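Speaker notes: Collecting Simulated Grasping Examples at Tumska
Presenter: Evaristo Bautista

Slide 1. Welcome the audience and thank Campbell for the invitation. State the scope: how examples are gathered for the Ondell grasping model, and what is kept.

Slide 2. The current set holds 322 objects. Each is presented to the simulated gripper in 500 starting positions. Operators guide the first 200 by hand; the planner produces the remainder, and staff review a portion of these each morning.

Slide 3. Explain the labeling rule. Every attempt is marked as held, dropped or unclear. Unclear attempts are kept in a separate folder and read by 2 reviewers. Pause for questions.

Slide 4. Small household items. Remind the audience that key fobs with rings and charms were added in May at the request of the Willia team.
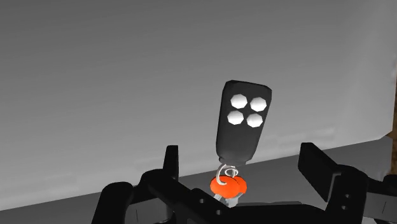 Items made of several joined parts take longer to label, and the guidelines for them were revised twice. Reviewers now record which part the fingers were meant to close on before they score the attempt.

Slide 5. Open requests: softer materials, more varied lighting. Refer questions on access to the Tumska data office.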